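4. What changed for the staff

Girkham is a guesthouse with five people on housekeeping, and since February all of them have also been teachers. Their pupil is a gripper that Lambrechts wants to fold linen someday. For now a person holds it and does the folding, and the software takes notes. 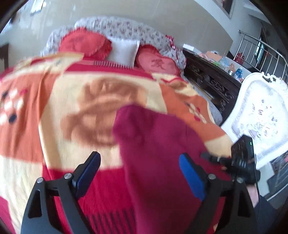
Figure 3. Crimson cloth held between the gripper's two fingers, beside a made-up bed.

Brock Grewal's target was 200 recorded folds by Thursday. The staff managed 67 - they also had rooms to clean, a detail missing from the project plan.

Océane Sandhu told us she now thinks about her wrists, which she had avoided doing for years. Her job title is the same and so is her pay. We asked Lambrechts who gets the hours saved once the machine folds alone, and were sent a brochure.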